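### 3.2 Participants and setting

The study followed 62 households in the Adcombe district through one full billing cycle ending in July. Households were drawn from the tenant register held by the Berhe housing office, and each gave written consent before the first interview. Of the original sample, 17 lived in units that had been repainted or repapered within the past two years. Interviews were carried out by Cirillo and Kyei in the main living area of the home, and a second visit was made when the person responsible for decorating decisions was absent from the first.

Respondents rated printed cards for pattern density, color warmth, and how tiring they expected the surface to be over a long stay. Animal prints were included in the card set at the request of the pilot group, who felt that stripes and florals alone gave too narrow a range.

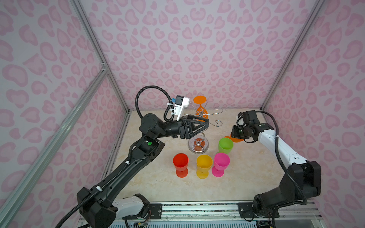
### 3.3 Coding of responses

Open answers were transcribed and coded by Robles and Sulemana, working separately. Disagreements were settled by a third reader, Ursu, who had taken no part in the interviews. The final codebook held 33 categories, grouped under comfort, upkeep, cost, and the opinions of visitors. An answer could carry more than one code – a remark that a dark wall "hides marks but makes the room feel small" was entered under both upkeep and comfort.

Length of tenancy was entered as a control. Earlier work in Lundar suggested that long-term tenants speak of their walls mainly in terms of repair, and the codebook was built to allow a direct comparison with that material.

**Figure 2.** Animal print on three adjoining walls, pink on lavender.
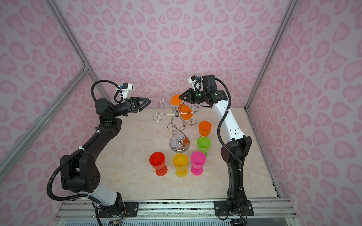
Tenants separated the choice of a pattern from the choice of how much of the room it should cover. Many who rated a bold card favorably on its own said they would accept it on one wall only, usually the wall facing the door. Full coverage of the kind in Figure 2, where the leopard spots cover all three walls, was discussed as a different decision, tied to the size of the room and the amount of furniture that would stand against the paper. This distinction does not appear in the Destuletti scale, which asks for a single rating per pattern, and we therefore report coverage as a separate variable in Section 4.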